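Records Officer (Water Licensing), part-time, fixed term
Corotus Catchment Services, Bromovside office

Applications close Mon 14 February, 5 pm

Corotus Catchment Services administers bore and surface water licences for rural properties in the Bromovside district. The position is 20 hours a week until the end of May, with a possible extension subject to funding.

The licence register is being moved from paper files to the Pravix records system. The paper series holds 1000 files, the oldest of which predate metric units. The Records Officer will prepare these files for scanning, enter the licence details and refer discrepancies to the licensing team.

Duties
Check each file against the register and record missing pages.
Remove staples and pins, repair torn sheets and replace damaged folders.
Enter licence number, lot and plan number, bore depth, pump capacity and annual entitlement.
Convert imperial measurements using the office table and keep the original figure in the notes field.
Answer routine counter and telephone enquiries on Thursday mornings.

Selection criteria
Essential: accurate data entry; experience with paper or electronic filing; clear written English; ability to lift archive boxes weighing up to 8 kg.
Desirable: knowledge of survey plans or land titles; a current driver's licence.

A records qualification is not required. Training in Pravix is provided during the first week.
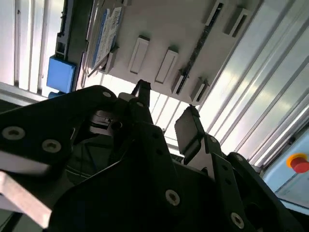 Conditions
Hours are worked over three or four days by agreement, between 7 am and 6 pm. Pay is at the hourly rate for administrative officers under the enterprise agreement, plus superannuation. Leave accrues on a pro rata basis. The files cannot be taken off site, so working from home is not available.

How to apply
Send a résumé and a statement of no more than two pages addressing the essential criteria to the Corotus front counter, or lodge both through the careers page. Include contact details for two referees, one of whom should be a recent supervisor. Late applications will not be accepted. Shortlisted applicants will complete a short data entry exercise before interview.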